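About Us

Welcome to Seltcombe! We're a small workshop that sets up, looks after and (when it comes to that) repairs handling cells, and we've been at it long enough that a few of our first customers now ring us just for a chat. Most of our work is with schools, labs and small makers who own one machine, depend on it heavily, and would like somebody at the other end of the phone who knows it by name.

Our own machine is called Fiva. She's a two-armed tabletop cell, she lives behind the roller door at our Jiang Street unit, and nearly everything we recommend to customers has been tried on her first. Cables, for instance. We used to replace them once they failed, until a bad run one winter cured us of that, and now every lead gets flexed, checked and labelled after 100 hours of running. It's dull work and we're rather fond of it!

Setting up a cell with us usually takes 2 visits. On the first we level the table, square up the frame, hang the curtain so the cameras get a plain, dark background, and talk through what you'd like the machine to pick up. On the second we bring the arms to their home position, check the grip on soft, hard and slippery things, and stay until your own staff have run it through without us (there's always tea, and we've been known to bring the biscuits).

The Vumivia care plan carries on from there, with 4 service calls a year and a logbook that stays with the machine. Our own logbook for Fiva is up to almost 228 pages, coffee rings and all.
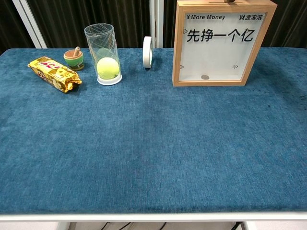 Test objects along the back of the blue table, including a tennis ball in a clear cylinder and a wooden spinning top.

We're always glad of odd little things to add to the test box, so if you're coming by, bring something from your kitchen drawer. The workshop is open from 8 am, and the kettle goes on shortly before.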